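**Saton opens its kitchen task collection to home contributors**

Saton has started the second round of Skidik, its project to teach robot arms everyday kitchen work from examples recorded by people. This round has 26 contributors, up from 18 in the spring, and they have already sent in 183 hours of recordings!

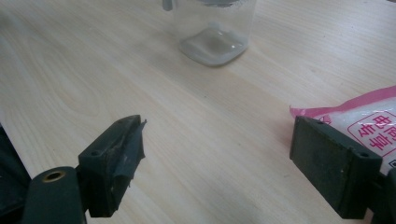 Each contributor works with a hand-held gripper at their own table, on ordinary jobs like moving, opening and refilling. Clear containers and crinkly bags are high on the list this time, and a single task can include both, with the see-through container standing on pale wood and a creased white bag with a pink border lying nearby. "Clear plastic is hard for our model, and I love that we finally have so much of it," said Catherine MacBrayne, who leads Skidik.

New contributors can write to Nour Bitar at Saton through the end of June.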